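Automation and Work, Unit 4
Hand skills when the machine comes: the textile care case

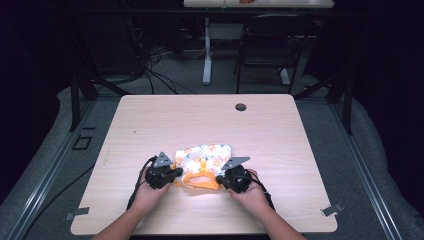 Last week we spoke about machines that take over a full step of the work, for example the washing tunnel or the ironing line. Today we look at a step which stayed with people for a long time, the handling of soft things. A shirt or a pillowcase has no fixed shape. Every time it is put down it lies in a different way, and a machine that is made for boxes does not know where to hold it.

4.1 Teaching by doing

In the older way of automation, an engineer watched the worker, wrote down the steps and made a program. For cloth this gave poor results. The newer way is that a person does the task many times with a pair of hand-held grippers, and the movements are recorded and used for training. The person feels the cloth only through the gripper. Workers say that this is the hardest part in the first days, as the fingertips do much of the thinking in folding.

Please note the change of role. The worker is asked to produce examples, and the folded piece itself may be shaken out and used again. For someone who was always paid by finished pieces, this can feel strange.

4.2 The case: Plodcombe laundry

The Plodcombe laundry serves hotels and care homes. In April it moved 5 workers from the folding tables to recording work, each for 3 hours in a shift. The rest of the shift they stayed at their usual place. The management had planned 20 training tasks, and the workers were asked which ones should come first. They chose small pieces with straps, ties and elastic, which they considered the most tiring for the hands.

Three points came up in the talks with them:

Pay. The piece rate was stopped during recording and replaced by an hourly rate. The slower workers welcomed it, the fastest one lost money until the rate was corrected.

Pace. At recording, a calm and even movement is wanted. Several workers had trouble to slow down.

Ownership. If my way of folding is inside the machine, do I have some right in it? The contract did not mention this question at all.

Compare with the Cirelitz site, where recording was given to temporary staff from outside. It was simpler to organize, but the folding workers there learned of the project only when the first machine was delivered.

4.3 For the seminar on Sat 6 June

Read the Magalhães text up to the part on training wages, and the short report on Prirnska. Prepare one page on this: which tasks at a workplace you know would be difficult to show with grippers, and who should decide if they are recorded. Bring it on paper, please.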